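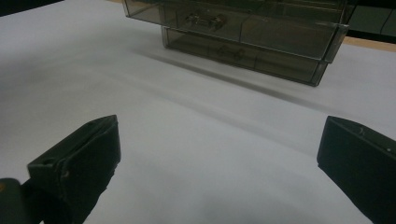 Sorting Out Small Plastic Drawers

Home | Kitchen | Workshop | Storage | Cleaning | Back to tips

Small see-through drawer units end up holding the things that have no other place: fuses, picture hooks, spare keys, cake candles, the odd battery. They are cheap and they stack, but they get grubby and they jam. These tips apply to the tinted sort with two drawers and also to the clear ones.

Before you start

Cover the table with white paper. Lining paper from a decorating shop is the best value, and the end of an old roll will do. It needn't lie perfectly flat. Small screws and pins show up well on white, and when you have finished you can lift the sheet by two corners and tip the crumbs and fluff into the bin. Newspaper is a poor choice because the ink comes off on damp plastic.

Put the unit towards the back of the paper so there is space in front of it to pull the drawers out and empty them.

Emptying

Do one drawer at a time. Take it right out if it will come. Most slide past a small stop at the back if you lift the front slightly as you pull. If it won't go with a light lift, leave it in place and empty it by hand, as the stops snap off easily and can't be glued back with any strength.

Tip the contents on to the paper and sort them into what you use, what belongs in another room, and what can go. Dead batteries go in a tub for recycling. Test pens on the edge of the paper.

Washing

Use warm water with a little washing-up liquid and a soft cloth. Hot water from the kettle will warp thin plastic, and the dishwasher will do the same on most programmes. Don't use scouring powder or the green side of a sponge. Smoked plastic hides dust well but shows every scratch once the light catches it.

For the corners and the seams on the drawer fronts, use an old toothbrush. Sticky marks left by labels come off with a drop of cooking oil. Leave it for 30 minutes, rub with a dry cloth, then wash again to get rid of the grease.

Dry everything with a tea towel and leave the drawers out of the case overnight. Water sits in the runners longer than you would think, and steel pins or needles put back too soon will rust.

Handles

Metal handles work loose with use. If yours are held by screws from inside the drawer, nip them up with a small screwdriver, a quarter turn at a time. Stop as soon as the handle no longer wobbles. Overtightening cracks the front panel, usually in a line running out from the screw hole. A thin rubber or fibre washer behind the screw head spreads the load. I bought a bag of them from Hestlow and have used 11 so far.

Wipe metal handles with a barely damp cloth and dry them straight away. Metal polish leaves a white bloom on the plastic round the fixings and it is hard to shift.

Drawers that stick

Check for something trapped behind the drawer first. A folded receipt is enough to do it. After that, rub a plain white candle along the bottom edges of the drawer and slide it in and out a few times. Furniture polish works for a week or so and then collects dust. Cooking oil goes gummy, so keep it for the labels.

If the drawer still binds, the case may be standing on an uneven surface. Try it somewhere else before blaming the drawer.

Putting things back

Heavy items go in the bottom drawer. A light unit with a full top drawer tips forward when you open it.

Cut a piece of leftover paper to line each drawer. It stops small things sliding to the back and can be changed when it gets dirty.

Use matchboxes or cut-down tea cartons as dividers. The Dendance trays sold for this are 2 cm too wide for many small drawers, so measure the inside before buying.

With dark tinted fronts you can tell that something is in there but not always what. A label on the top edge of each drawer saves opening both. Masking tape and a soft pencil are fine, and the tape peels off cleanly if you change it each March or so.

Leave a little room in each drawer. Once things are packed to the top they catch on the case and you are back to the sticking.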